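Newsletter: get new notebook entries by email. Unsubscribe whenever you get bored.

Apr 13, 2025
Workshop notebook, Drarnetti Formula Ford, gearbox and rear corner

Picked up where the last entry stopped, with the gearbox on the bench and me pretending I remembered which shim went where. I didn't. The bag was labeled "shims, important," so thanks to whoever wrote that, and I know the handwriting is mine.

Third gear first. The dogs are rounded on the drive side, all of them, and it's been popping out on the overrun since the last test. I had blamed the linkage. I had blamed the linkage in writing, twice, and ordered bushings for it. The bushings are very nice and will go in anyway.

Replacement is a used gear from the Salameh box of leftovers. Dogs are square, teeth have a light polish and no pitting. One tooth shorter than what came out, so the gap from second to third gets smaller and the gap to fourth gets bigger. On paper we lose 447 rpm more than I'd like on the upshift to fourth. On track I expect to lose it to missing the shift altogether.
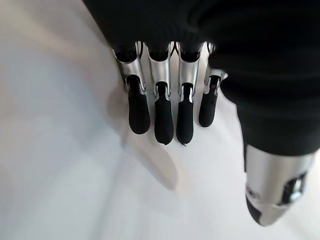
Selector fork had a blue patch on one pad, so it's been riding hard against the hub. Checked it against the spare on the flat plate and it's bent, slightly, in the direction you'd expect from a driver who leans on the lever. Fitted the spare. Set the clearance with the fork in neutral, then in gear, then in neutral again, and got a different number the third time. Found the detent spring sitting crooked. Straightened it out, and the numbers agreed after that.

Oil that came out was gray and had glitter in it. Magnet on the drain plug wore a small beard. I've kept the beard in a jar lid so we can compare after the next test. Please do not clean the jar lid.

To do before the box goes back in:
- New input shaft seal (the old one is weeping, and it's the one you can't reach later)
- Clean the bellhousing studs, chase the threads on the bottom pair
- Linkage bushings, see above, no further comment
- Diff preload, if the torque wrench has come home

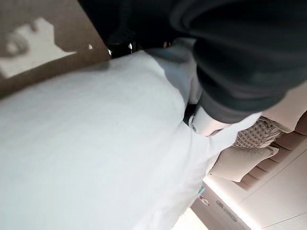

Rear left corner

Car has been pushing wide in slow right-handers and then letting go all at once, and the notes from the last test say "diff??" in large letters. Put it on the scales before taking the box out and the cross weight was off by more than I'd accept in a shopping cart. Somebody wound the left rear spring platform up 2 turns at the last event and wrote it down as "1 turn, maybe." The maybe was doing a lot of work.

Platforms back to the baseline sheet. Toe on the left was out as well, and the rod end has play you can feel with a finger. New rod end is from Pomum, same thread, longer shank, so count the turns from scratch and forget what the old sheet says. I've crossed out the old sheet.

Damper on that side feels the same as the right one by hand. By hand is not a measurement. Andosine will run the pair on their dyno if we drop them off, and I think we should, before I start inventing valve problems to go with my linkage problems.

Mileage, for the record: the log says just under 3,000 on the crown wheel and pinion and 1,000 on the layshaft. I believe the second number. The first was copied over from the previous log, which had coffee on it.

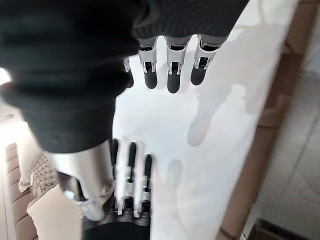

Sleeve and fingers, close up.

Test plan if it all goes together: out lap, one slow lap using every gear, back in, look underneath. Then five laps at a decent pace with no setup changes, whatever anyone feels in their hands. Rear bar stays on the soft hole. Tire pressures get written down hot, in pen, by the person holding the gauge.

If third still jumps out I'm going back to blaming the linkage.

Left on the bench: the old gear (tagged), old fork (tagged, bent, do not "save for later"), the jar lid. The 10 mm socket is missing again and I'm not putting it on the to-do list a fourth time.

Filed under: Workshop Notes, Formula Ford, Gearbox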